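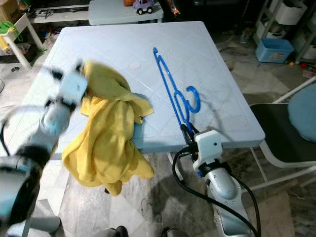 One gripper holds the end of a blue hanger. The yellow cloth is on the left.

How Does a Robot Pick Up a Cloth?

In November the workshop at Gerkness opened its doors to school groups. The class from Wellulholm came in the morning and watched two robot arms work with cloths and clothes hangers. If your class is going next time, you can read this first. It will help you know what to look for.

What are the parts called?

A robot arm is built in pieces, a little like your own arm. The pieces are called segments, and the places where they bend are called joints. Inside each joint is a motor. When the motor turns, the arm bends.

At the end of the arm is the gripper. Your hand has five fingers that can all do different jobs. The grippers at Gerkness have small black fingers that close together and open again. They pinch things, the way you might pinch a sock between your finger and thumb.

The black cables you see along the arms carry power and messages. They need some slack so the arms can move without pulling on them.

Why is cloth hard?

Think about a wooden block. It is the same shape when you pick it up as it was when you put it down. A robot can be told where the edges of the block are, and they stay there.

Cloth does not do that. Every time you drop a cloth it lands in a new shape. Part of it may be folded under, and a corner may be hidden. If the gripper closes in the wrong spot it can pick up two layers when it only wanted one, or it can miss and close on air.

A hanger is a different kind of problem. It is stiff, so its shape stays the same, but it has thin parts and a hook that can catch on things. The gripper has to come in at a good angle.

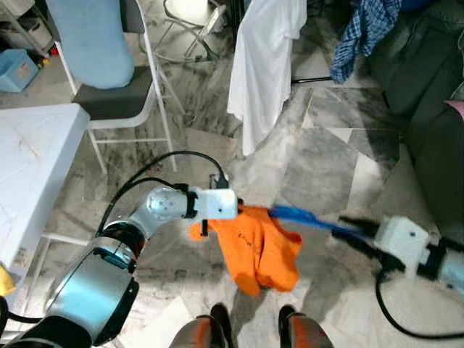 Gwawr Penry told the class that pulling is harder to get right than pinching. If the two arms pull too far apart, the cloth slips out or gets stretched. If they stay too close together, it sags in the middle and the robot can't tell where the edges are. She asked everyone to try it with a scarf and a partner, with their eyes shut.

Most pairs pulled too hard the first time. People feel the pull in their fingers and fix it without thinking. A robot has to get that information some other way. It may use a camera to see the cloth, or it may measure how hard its motors are working.

Does the robot get it right every time?

No. Idris Hopkin keeps a notebook of practice tries at Gerkness. On the page he showed the class there were 237 tries at picking up a cloth, and 176 of them had a check mark. The others were drops and misses. He writes those down too – they show what needs to be fixed.

Rules for visitors

Stay behind the yellow tape. Robot arms can move suddenly.
Keep long hair tied back.
Ask before you touch a cloth or a hanger.
If you hear someone say "Stop," stand still and wait.

Try it at home

You need a dish towel, a table and two clothespins. Hold one clothespin in each hand. Drop the towel on the table so it lands in a heap. Now try to spread it flat, touching it only with the clothespins. Give yourself 30 seconds. Then drop it and try again. Did you start in the same place?

Words to know

Segment: one of the stiff pieces of a robot arm.
Joint: a place where the arm bends or turns.
Gripper: the part that holds things.
Slack: extra length in a cable or rope.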